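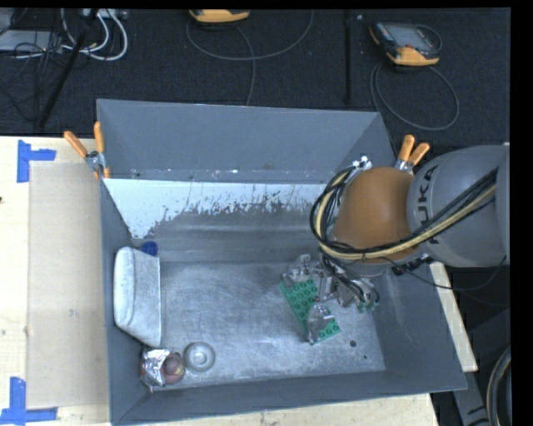

29 January 2025

Re: Baseplates – bin or no bin?

> Quoting the Sidumbridge digest:
>
> I'm sorting out the brick closet at the Arell center before the spring sessions and I need the list's wisdom. At the moment all the baseplates live standing up in a rack, where they lean, slide, and come down on whoever opens the door. Somebody offered me one of those big open bins. Would you just lay them flat in that? Does it wreck the studs? And how do you stop the loose bricks from migrating in with them?

I've been down this road, and I can save you a few of the potholes. Yes, lay them flat in a bin. The studs will be fine. Studs have survived generations of children's teeth and they will survive your closet.

What gets wrecked is the bin. Mine are gray, wide open at the top, and look as though they've been through a war in which they fought for both sides. The bottoms are all cloudy scratches, and one of them has lost its finish in a big ragged strip along the back. I used to worry about this. Then I noticed that a bin with a ruined inside holds exactly as much as a bin with a nice one, and I went and had lunch.

I would worry about flaking, though. If whatever is on the inside of your bin comes off on your thumb, line it before anything goes in. I cut up an old Plosum shelf mat, and it works well enough if you cut it a little short so it doesn't curl up the sides. Mine was cut a little long. I have meant to trim it since July.

On stacking: studs up, every one, same direction. Do not be tempted to put two plates face to face to save room. They will not grip each other the way bricks do, but a stray 1x2 caught between them will, and then you're in there with a butter knife. I keep the stacks to six. You can go higher if your plates are all one size, but whose are?

Size is the real trouble with bins. A square plate goes in and stays put. A long rectangular one never lands straight. You drop it in and it settles on the diagonal with one corner up against something, and whatever goes in next sits on top at another angle, and by the end of the afternoon you have a hand of cards. So the long ones go in first, against the wall, by themselves. If you only have a few, stand them in a magazine file and pretend they're a separate collection.

As for the migrating bricks, I have no cure. When we counted the Agbayani donation we had 464 pieces logged as "plates and flat parts" and, underneath them in the same bins, another 900 that were neither. Tip the plate bin out over a bedsheet once a season. Gather the corners, pour it into the loose-brick tub, and don't look too closely at what else pours out.

Other things I'd do if I were starting over:

- Put the bin on a table, at least while you sort. Bending over a deep bin on the floor is a young person's game.
- Wash the plates before they go in. Lukewarm water, dish soap, an old toothbrush for between the studs. Not the dishwasher – I have a green one that learned that the hard way.
- Write the plate sizes on masking tape and stick it on the outside of the bin. Inside, it ends up attached to a plate.
- Keep the rack. You'll want it for finished builds, and it makes a fine thing to hang aprons on.

I have two spare bins if yours falls through, both scuffed, both free. You'd have to come get them, and you'd have to take the mat with you too.

The Sidumbridge brick closet, second shelf down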